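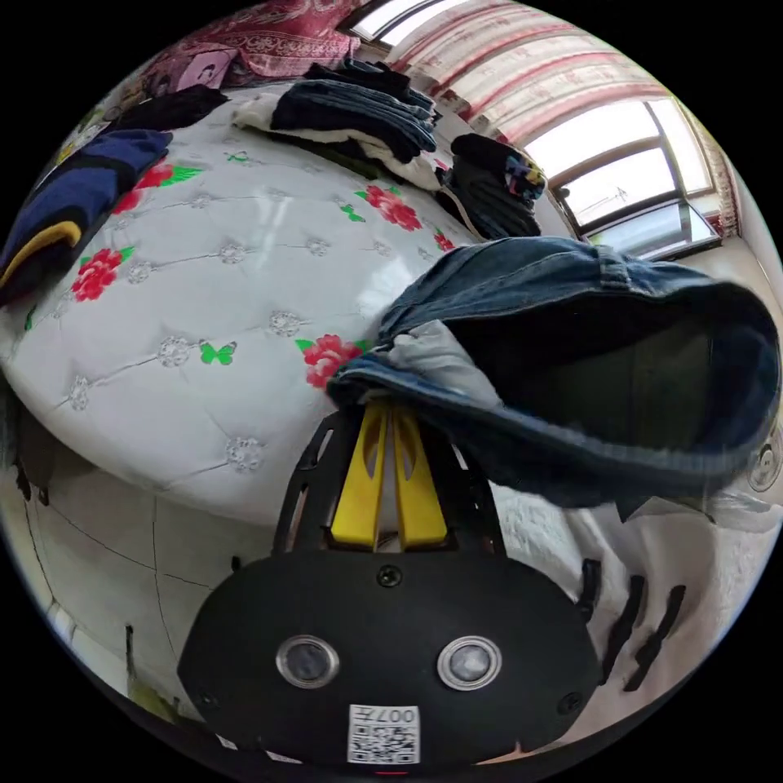 Yellow fingers, blue jeans: the Fliltano hand gripper at work on the laundry.

FOR IMMEDIATE RELEASE

Fliltano, the laundry-folding robot from the Tetumura shared workshop, opens its build notes to everyone this July

Hi, I'm Shiuli Pramanik, and I get to write the press releases at Tetumura because I was the one who complained about the last one. So, news! Our folding project, Fliltano, is going public. From July, anybody can download the drawings, the parts list and the practice recordings, and build the thing on their own kitchen table.

Fliltano comes in two halves. One is an arm that bolts to a bench. The other is a gripper you hold in your own hand and use to do the chore yourself, so the arm has something to learn from. We spent far more time on the hand one than we planned (the arm sat under a sheet for most of the spring) and I'm very fond of it. It has two yellow fingers with a long slot cut through each, a black shell, and a black mounting frame full of holes, which I love, because you can bolt pretty much anything to it and change your mind later.

The fingers are version 8. Version 5 looked great and dropped every sock it met. Version 6 held on to everything and wouldn't let go of a T-shirt without a fight. With 8 we made the slots longer so the fingers could give a little, and denim went from our worst fabric to one I look forward to. Jeans are heavy, they swing, and the pocket linings pop out whenever they feel like it, so I'm pretty proud of that!

We've recorded 2727 grabs so far, all with everyday clothes in people's homes. A bedroom with striped curtains and strong sun coming in is a much harder place to work than our bench, and that's where the clothes are. Shiny surfaces and busy prints make it harder still, and we want plenty of both in the recordings.

The arm is further behind and I won't dress that up. It can fold a towel. It folded 52 of them in one evening, and I sat there with a cup of tea and watched every one. Pants are next. Shirts with buttons, please ask me later in the year.

A big thank you to Uniyal, who let us use their cutting machine after hours and never once grumbled about the dust. And to Talent, the repair shop two doors down from us, for a box of used motors that ended up in the arm's shoulder and elbow.

What's in the download: drawings for both halves, the finger shapes from version 5 onward (yes, the sock dropper too), wiring notes, and the full set of recordings. It's free for home and classroom use. If you want to sell what you make, write to us first and we'll talk - we're friendly.

We're also running open evenings at the workshop all through July, starting at 6 p.m. Bring a piece of clothing you hate folding. Fitted sheets are welcome, but I make no promises.

Press contact: Shiuli Pramanik, Fliltano project, Tetumura shared workshop. Reporters who'd like to try the gripper can drop in on any open evening.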